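My aunt Monia left me two things, and both of them fit in a coat pocket. I drove them home from Edthorpe in March, 200 miles with the heater stuck on, talking to them most of the way.

One was a little white block, the kind of milky stuff light gets partway into. The other was orange and round and shiny, and I'd wanted to eat it since I was 11. She always swore it came from Tirkdale and was worth a fortune. My uncle said it came from a candy dish.

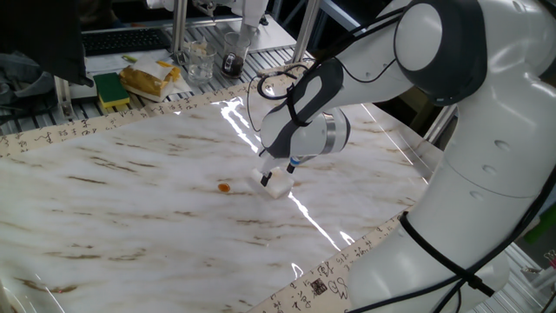
*The inheritance, all of it, on the marble.*

She liked them on marble, so marble they got – well, a sheet printed like marble, with brown veins running through it and strips of brushy black writing along the borders. I can't read a word of it. Dionysis Kontogiannis from downstairs can't either, but he stood over it nodding for 15 minutes and then told me it was a love letter.

"To who?" I asked.

"To the block, obviously."

I slept on that. In the morning I went back and looked at the two of them again, the white one and the orange one, with that little gap in between, and I thought about Monia and my uncle at opposite ends of their couch.

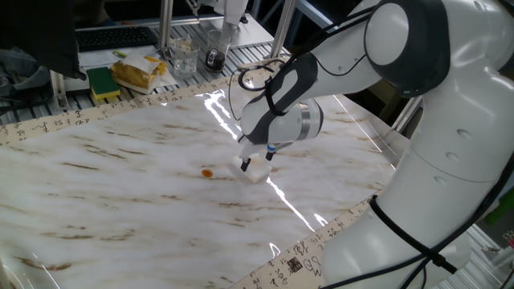

## What Dionysis offered

He offered me 200 dollars for the orange one. I said no before he'd finished the number.

"It's candy," he said.

"Then you won't miss it," I said, and put the kettle on for both of us.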